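Pince qui ferme à vide : retrouver la panne avant de réentraîner quoi que ce soit

Tutoriel – niveau intermédiaire
Mis à jour le 12 octobre 2026
Par Baptiste Collet

En juillet, notre bras d'établi s'est mis à rater une prise sur trois. Les doigts descendaient, se refermaient, remontaient sans rien, et le logiciel notait « prise réussie » dans le journal. Le premier conseil reçu, sur le forum comme de la part du revendeur, a été d'ajouter des données et de relancer un entraînement. J'ai perdu deux semaines à le suivre. La panne était mécanique pour une part, logicielle pour l'autre, et mille démonstrations de plus n'y auraient rien changé.

Je me méfie depuis de toute procédure qui commence par « réentraînez le modèle ». Celle que je donne plus bas commence par un tournevis et un bout de papier. Elle suppose une pince parallèle à deux doigts, une caméra fixée au poignet et un contrôleur qui donne au moins la position des doigts et le courant moteur. Chez nous, c'est un contrôleur Nollbridge avec la couche logicielle Aron. Les noms des menus changeront chez vous, l'ordre des opérations devrait tenir.

Ce qu'il vous faut

– l'accès au journal brut du contrôleur (pas au tableau de bord, j'y reviens)
– une clé adaptée aux vis des doigts
– une cale rigide d'épaisseur connue
– du ruban adhésif de masquage et un crayon fin
– la pièce sur laquelle la prise échoue, et pas une autre « qui lui ressemble »
– un arrêt d'urgence à portée de main, testé le jour même

Avant de toucher aux doigts

Coupez la puissance moteur. Une pause dans l'interface ne suffit pas. Sur notre installation, le bouton « Pause » d'Aron suspend l'envoi de consignes, mais les moteurs restent sous couple, et une consigne en attente part dès que la connexion se rétablit. Je l'ai appris avec un ongle noir. La notice en parle dans une annexe que je n'avais pas lue, et je doute d'être le seul.

Appuyez donc sur l'arrêt d'urgence, soutenez le bras s'il n'a pas de freins, vérifiez à la main que les doigts coulissent librement. S'ils résistent, il reste du couple quelque part : ne continuez pas.

Étape 1 – Lire le journal brut

Le tableau de bord affichait 97 % de prises réussies pendant que je regardais les briques rester sur la table. Pour comprendre, il faut savoir comment votre système décide qu'il tient quelque chose. Le nôtre considérait la prise comme acquise quand le courant moteur dépassait un seuil pendant la fermeture. Or deux doigts qui viennent buter l'un contre l'autre font eux aussi monter le courant.

Exportez les essais ratés et regardez deux colonnes, la position finale des doigts et le courant au même instant. Si la position correspond à une fermeture complète alors que la pièce a une largeur non nulle, la prise est fausse, quoi qu'en dise la colonne « statut ». Sur une série de 13 échecs relevés à l'œil, les 13 étaient notés comme des succès.

Étape 2 – Vérifier le jeu des doigts

Puissance toujours coupée, saisissez chaque doigt par son extrémité et essayez de le faire pivoter. Il ne doit rien se passer. Notre doigt droit bougeait de 2 mm au bout, assez pour pousser une petite pièce sur le côté au lieu de la serrer.

Démontez-le, nettoyez la portée, remontez en serrant au couple de la notice. J'ai lu partout qu'une goutte de frein-filet réglait la question. Elle retarde le desserrage, mais si la portée est usée le jeu reviendra. Tracez un trait de crayon à cheval sur la tête de vis et le doigt : la prochaine fois, un coup d'œil dira si la vis a tourné.

Étape 3 – Refaire le zéro de la pince

Remettez la puissance et lancez la routine de mise à zéro sans rien entre les doigts. Placez ensuite la cale et fermez lentement. La position lue doit correspondre à l'épaisseur de la cale. Répétez trois fois en rouvrant complètement entre chaque mesure. Un écart constant est un défaut de zéro, facile à corriger. Un écart qui change à chaque fermeture vous ramène à l'étape 2.

La routine automatique d'Aron affiche « calibration OK » dans les deux cas. Je ne sais pas ce qu'elle vérifie et l'assistance n'a pas su me le dire.

Étape 4 – Contrôler le centrage

Amenez le bras au-dessus de la pièce, doigts ouverts, à la hauteur où il s'apprête à fermer, et arrêtez-le là. Regardez l'image de la caméra du poignet, sans les cadres et les scores que le logiciel superpose volontiers. La pièce devrait se trouver au milieu de l'ouverture. Si elle est nettement plus proche d'un doigt, ce doigt la touchera en premier et risque de la faire tourner avant que l'autre n'arrive.

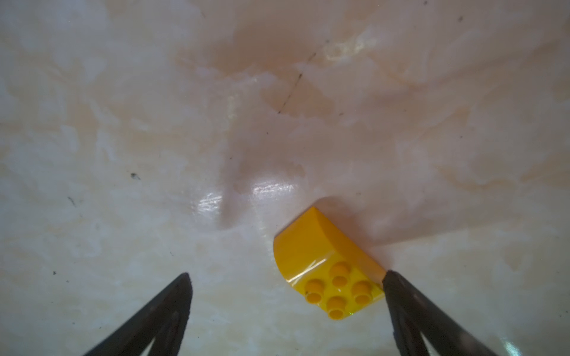
Vue du poignet, doigts ouverts : la brique jaune est plus près du doigt droit que du gauche.

Une pièce à dos arrondi est un bon test parce qu'elle pardonne peu. Sur un cube, un mauvais centrage se rattrape souvent tout seul, les faces planes s'alignent contre les doigts. Sur une courbe, un contact mal placé peut faire glisser la pièce. Regardez aussi les reflets : une surface polie renvoie la lampe, et je soupçonne plus d'un détecteur de s'y être laissé prendre. Je ne l'ai pas prouvé. Masquez la lampe avec un carton, recommencez, et notez si la position estimée se déplace.

Pour séparer une erreur de vision d'une erreur de géométrie, marquez au ruban la position de la pièce, puis tournez le poignet d'un demi-tour et refaites l'approche. Si le décalage reste du même côté de la pince, cherchez du côté du montage de la caméra ou des doigts. S'il reste du même côté de la table, cherchez plutôt la calibration entre la caméra et la base, ou l'éclairage.

Étape 5 – Changer le critère de réussite

Le seuil de courant seul ne vaut rien. Nous exigeons maintenant deux conditions à la fois : un courant au-dessus du seuil et une position des doigts compatible avec la largeur de la pièce. Nous relisons ensuite la position après une levée de 3 cm. Si les doigts se sont refermés entre-temps, la pièce est tombée et l'essai est compté comme raté.

Nerys Gethin, qui a relu cette page, trouve ce critère encore trop généreux : une pièce coincée de travers le satisfait. Elle a raison. Pour du tri, nous nous en contentons. Pour un assemblage, il faudrait vérifier aussi l'orientation.

Étape 6 – Rejouer les échecs

Reprenez les mêmes positions de départ que dans le journal, dans le même ordre, avec la même lampe. Je me méfie des essais « après réparation » faits sur des positions choisies à la main, on place toujours la pièce là où ça marche. Chez nous, deux échecs ont persisté, tous deux en limite de portée du bras. Ceux-là relèvent peut-être du modèle. J'ai préféré réduire la zone de travail.

Que faire des anciennes données ?

Si votre critère de réussite était faux, vos étiquettes le sont aussi. Tout ce que le système a enregistré comme succès pendant la panne doit être requalifié à partir de la position des doigts, ou jeté. Le module Lungu, que nous utilisions pour le tri automatique des essais, reprend l'étiquette du contrôleur sans la discuter. Il avait donc soigneusement rangé nos prises à vide parmi les bons exemples, et mon réentraînement de juillet s'en est nourri.

Questions reçues

Le revendeur propose des doigts plus souples, est-ce que ça aide ?
Parfois, sur des pièces rondes. Ils masquent aussi très bien un défaut de centrage. Faites l'étape 4 avant de payer.

Peut-on sauter l'étape 2 sur une pince neuve ?
Non. La nôtre sortait de chez Festthorpe et les vis n'étaient pas serrées au même couple des deux côtés.

À quelle fréquence recommencer ?
Je regarde les traits de crayon à chaque mise en route et je refais la mesure à la cale après tout choc contre la table. Je n'ai pas assez de recul pour proposer un intervalle en heures, et je me méfierais de ceux qui en donnent un sans préciser la charge ni la cadence.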